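**Table clearing set: how much to vary the start state?**

**kane_nepia** – February 2, 2021

Started collecting for the Dorko task. Rubbish goes in the clear bin, crockery ends up in the rack, the rice tray gets cleaned last. I have 30 episodes, all with plate, bowls, spoon and fork laid out neatly on the red tray. Loss looks fine. Rollouts fail once a bowl is moved by almost 7 cm.
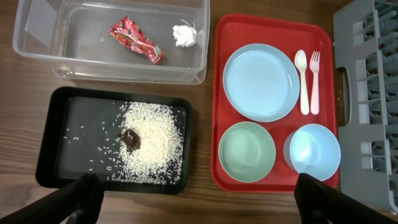

The wrist view is the only input at the moment. My plan is to keep the layout fixed until grasping is reliable, then randomise.

**a.lashari**

Wrong order. You are teaching it a trajectory. Randomise from the first episode, even if success drops.

**protar_murray**

Disagree. We did that on Miah in September and the operators' demos got so inconsistent that we binned the lot. Fix the rack and the bin, vary the crockery only.

**a.lashari**

Inconsistent operators are a separate fault. How many did you have?

**protar_murray**

5, two of them new.

**a.lashari**

Well, there you are.

**kane_nepia**

I'll try Murray's split – rack and bin fixed, bowls and plate shuffled every 2 episodes. Does anyone log rice as its own task?

**milagros_s**

Yes, separate label. Grains never land the same way twice, so it needs more episodes than the bowls.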